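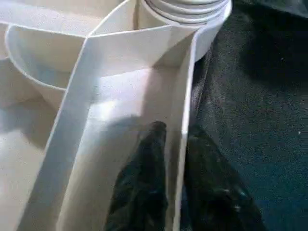
Aktuelles > Veranstaltungen > Bildergalerien

Tag der offenen Tür am Standort Tirnell

Drucken | Per E-Mail versenden

Im Januar öffnete das Bevau-Institut für Handhabungstechnik sein Labor am Standort Tirnell für Gäste aus Industrie, Schule und Verwaltung. Durch das Programm führte Aroha Pomare, Leiterin der Arbeitsgruppe Montage. Im Mittelpunkt stand der Umgang zweiarmiger Roboter mit leichten Gegenständen des Alltags — eine Aufgabe, die in der Forschung weiterhin als anspruchsvoll gilt.

Starre Bauteile
Vier Rohrbeine und eine Platte mit Aufnahmen an den Ecken bildeten den Gegenstand der ersten Station.

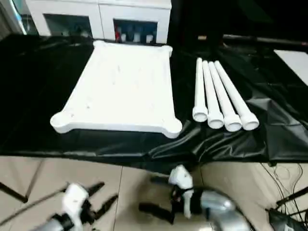 Frau Pomare erläuterte hierzu die Anforderungen an Greifkraft und Ausrichtung beim Fügen. Die Gäste konnten ihre Fragen unmittelbar an die Arbeitsgruppe richten, wovon reger Gebrauch gemacht wurde.

Nachgiebige Materialien
Den zweiten Teil der Vorführung verantwortete Tayla Sutcliffe. 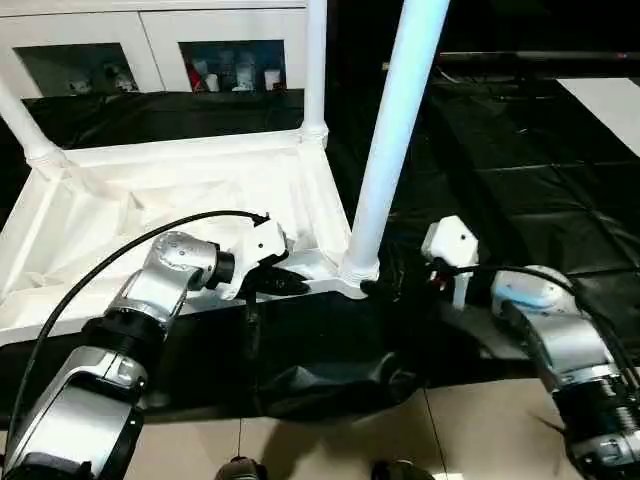 Textilien stellen die Steuerung vor andere Aufgaben als feste Körper, da sich ihre Form bei jeder Berührung ändern kann. Die Arbeitsgruppe untersucht dies gemeinsam mit dem Projektpartner Ramico. Zwischen den weißen Rohren hängt der helle Stoff durch und wirft Falten, die von den Ecken ausgehen; die Finger des linken Greifers fassen das dunkle Material darunter am Rand. Frau Sutcliffe ging auch auf die Abstimmung der beiden Arme ein.

Das Institut dankt allen Gästen für ihr Interesse. Anfragen zu Gruppenbesuchen nimmt die Geschäftsstelle entgegen.

Weitere Meldungen
Vortragsreihe Grimshaw: Programm für das Frühjahr
Ramico und Bevau setzen Zusammenarbeit fort
Neue Praktikumsplätze in der Arbeitsgruppe Montage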